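3.2 Small-item surfaces and the cloth question

Draft section, comments from Nyokabi still to be merged.

The household part of the study looks at what ends up on a table over a normal day and how people group it when asked to tidy. Small things mostly. Cups, coasters, packets, little tubs. Furniture is dealt with in 3.4 and not repeated here.

Sorting notes come from 2 sites, Graltari and Chareonsuk. Between them 3,746 placements were logged, a placement being one item put down and left there until the next item was touched. After dropping repeats and items put straight back, 3,000 remained for analysis. The dropped ones are listed in the supplement with the reason for each, except a short run from February where the reason column was left blank. Those we kept out anyway.

Cloth versus bare top. This was not in the original plan. Golob noticed during the pilot that light items wander on a bare table, paper cups worst of all, and that people then square them up again without being asked, which inflates the count. A felt-type covering settles most of that. It also takes away the noise of things being set down, and several participants said they felt less watched. Not measured, just reported. We used covered tables for all of the main sessions and bare ones only in the pilot, so the two can't be compared cleanly and we don't try.

Color of the covering. Dark was chosen so that white items stand out. The drawback is clear plastic, which is hard to pick out against anything, and raters at Graltari missed clear packages more often than any other item type. Wongsuwan rescored all of these by hand. Agreement went up after that but stayed lower than for cups or coasters, see Table 4.

Screens. A folding screen behind the table keeps the rest of the room out of it. Woven panels were prefered to solid ones at Chareonsuk since the room there is already dim, and a solid screen made the back of the table gloomy by four in the afternoon. At Graltari either would do. With no screen, people tended to borrow other surfaces, a window ledge, a chair seat, and those placements had to be thrown away.

Grouping. We coded 6 grouping habits, following the scheme Şimşekoğlu worked out for the Loltico kitchens. By use (drink things together), by material, by height, by color, by nearness to the hand, and none. By use was the commonest at both sites. By material came second at Chareonsuk but hardly showed up at Graltari, and we don't have a good account of why. Could be the item sets, which were bought locally and differ in small ways — more woven goods in one, more plastic in the other.

Coasters are a special case. A coaster belongs with a cup, everyone says so when asked, yet when cups come in a set and there is a single coaster it is often pushed to the back and left. Yimyam suggests treating it as a surface and not an item. We tried this. It changes the by-use totals slightly and the ranking not at all, so the simpler coding stands and coasters are counted as items throughout.

Items on their side. Small containers lying down were scored as placed, same as upright ones. Some raters wanted a separate code. Looking back that would of been useful, as a tub lying down takes up more room and seems to push neighbors outward, but the logs from the first sessions don't record it and we can't recover it now.

Spacing was scored by eye from the front edge of the table, using the Filtbridge card (tight, loose, scattered). Card is reproduced in the appendix. Two raters per session, disagreements settled by a third.

Limits. Few sites, one table shape per site, no children's items. Food was left out apart from sealed packages. Lighting not controlled.

Figure 3. Covered table with paper cups and a woven coaster, rattan screen behind.

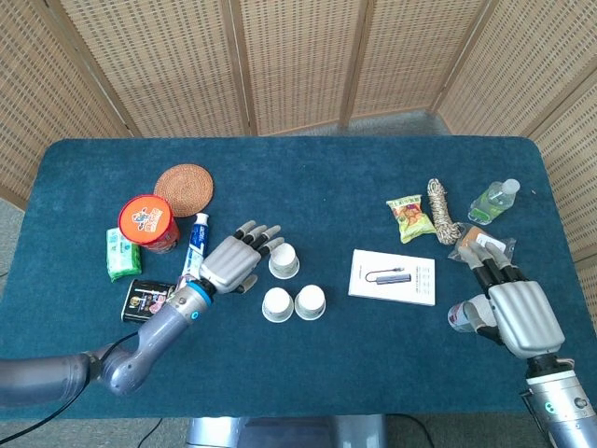
Why were placements counted instead of items?

The same item can be put down several times in one session, and each time it may join a different group. Counting items would keep only the last position and lose the earlier choices.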